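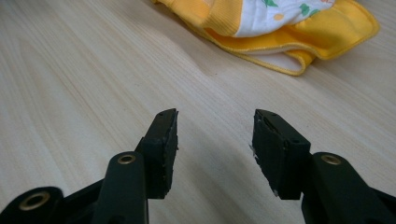
Yellow-and-white cloth, folded, on a wooden tabletop

Murcombe Gaelic Football and Soccer - pre-match ground check
Ground: Tasgate, lower field
Date: 2022-04-26
Checked by: Sihan Yin

Goalposts upright and firm: OK
I leaned on all the uprights and gave them a good shove. The road end still creaks a bit but it doesn't move.

Crossbars and post extensions: OK
No rust that I could see from the stepladder. The bolts we replaced in January are holding up great!

Net hooks: FIX BEFORE PLAY
Two of the plastic hooks at the clubhouse end have snapped and left sharp stubs, right where a keeper's hand goes. I've taped them over but please don't count that as a repair.

Portable soccer goals anchored: FAIL
One goal had no sandbags on it at all. I know they get borrowed to hold down the tent, but these goals can tip and kids do swing on them (I've yelled at mine for it). Goal is lying face down and chained until the bags come back.

Playing surface: OK with comments
Walked it end to end, then across. There's a soft patch near the 45 on the stand side, and something has been digging by the corner flag. I filled the hole and stamped it flat, but have another look after rain.

Glass, stones, litter: OK
One bottle cap and half a shin guard. Pretty good for us!

Corner flags: OK
All bendy ones now, thank goodness.

Run-off behind end lines: FIX BEFORE PLAY
The Gotarard roller is parked 3 yards behind the goal again. It weighs 800 pounds and it isn't going to get out of the way of a full forward. Needs to go back by the fence - I couldn't shift it on my own.

Spectator rope: OK
Retied at the halfway line.

First aid kit: RESTOCK
Plenty of bandages, no cold packs, and the scissors are missing again. Su has the key to the supply closet.

Defibrillator: OK
Green light showing, pads in date. Battery reads 90 percent.

Ambulance gate: OK
Opens all the way. Somebody had left cones in front of it, so I moved them.

Floodlights: not checked
It was still bright out when I left. Whoever has the evening session, please switch them on early and write down any that flicker.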